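4 Bins and block sets

4.1 General

This section covers the placing, filling, checking and cleaning of the grey bins used with the Marnwood block sets. It applies to all benches with a light wooden top. Benches of the older Stinum pattern have a raised lip and are dealt with in section 6.

Each bench takes 2 bins, one in front of the other. The front bin is the working bin. The rear bin is kept for blocks that have been sorted or set aside. The bins are the same size and may be exchanged when the floor of the front one becomes too worn for use (see 4.5).

4.2 Placing the bins

1. Clear the bench top and wipe it with a dry cloth.

2. Set the rear bin down first, with its long side parallel to the front edge of the bench.

3. Set the front bin directly before it. The rims should meet without overlapping.

4. Press down on each corner of both bins in turn. If a bin rocks, lift it out and check for a block or packing piece trapped beneath it.

5. Fit the Ferreira edge stops and tighten by hand only.

CAUTION: Do not slide a loaded bin across the bench. Lift it by the short ends, or empty it first.

NOTE: The floor of each bin has a small round hole. Do not plug it, and do not use it to screw the bin to the bench.

4.3 Loading the blocks

The basic set is made up of red and dark green blocks of elongated shape. Blocks from different sets must not be mixed, as the edges wear at different rates and the side faces will no longer meet cleanly.

1. Check that the bin is empty and free of grit.

2. Take the blocks from the carton and inspect each for chipped ends. Put damaged blocks back in the carton and mark the lid.

3. Lower the blocks into the front bin by hand. Do not tip them in from the carton.

4. Spread the blocks so that they lie at different angles. Some may touch along their long sides, and a block may be left leaning against a wall.

5. Check that no block stands proud of the rim.

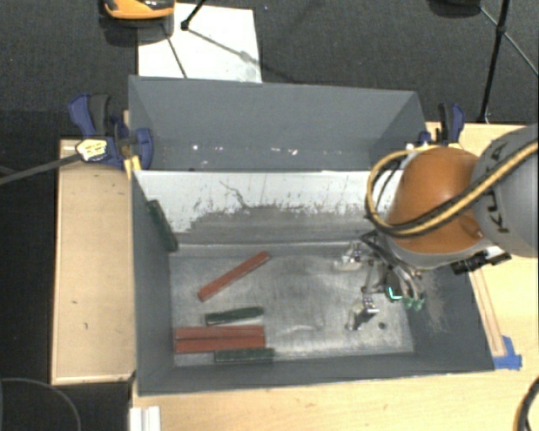
Blocks lying flush against one another are acceptable for general work. For a spaced layout, leave a gap of at least 30 mm between neighbouring blocks and keep all blocks clear of the walls. The spaced layout takes longer to set up and is only needed for the exercises marked S in the Surkell workbook.

Dark green blocks are hard to make out against a grey floor, particularly close to the front wall. When emptying a bin, run a hand along the foot of all four walls before declaring it clear.

4.4 Lighting

Position the bench lamp so that it does not shine straight down into the bin. Worn metal-grey surfaces throw back bright patches which can be mistaken for marks or debris. If small bright spots remain on the far wall after the lamp has been moved, they may be ignored.

4.5 Inspection

Inspect the bins after every 200 loadings, or on Thursday of each week, whichever comes first. Enter the result on the bench card.

1. Floor. Scuffs, cloudy streaks and light scratches are normal wear and need no action. Any scratch that catches a fingernail is to be recorded.

2. Walls. Look for flaking where the surface changes tone. Remove loose flakes with a plastic scraper. Do not use a metal blade.

3. Corners. Check for splits, working from the inside.

4. Rim. Run a gloved finger around the full rim. Take the bin out of use if there is a sharp edge.

NOTE: A branching scratch on a wall may be a surface mark or the start of a crack. Press the wall gently from outside. If the line opens, replace the bin.

4.6 Cleaning

1. Remove all blocks and lift the bins off the bench.

2. Brush out dust and flakes, paying attention to the hole in the floor.

3. Wipe the inside with a damp cloth and leave the bin upside down for 12 minutes before refitting.

4. Wipe the blocks with a separate cloth. Do not soak them. The matte finish on the red blocks will mark if rubbed hard.

CAUTION: Solvent cleaners will lift the wall finish. Use water only.

4.7 Spare parts

Bins are supplied singly. Blocks are supplied by colour in sealed cartons. Orders go through Reijo Kauppinen at the Marnwood stores and should state the bench number and the colour required. Edge stops are listed in section 9.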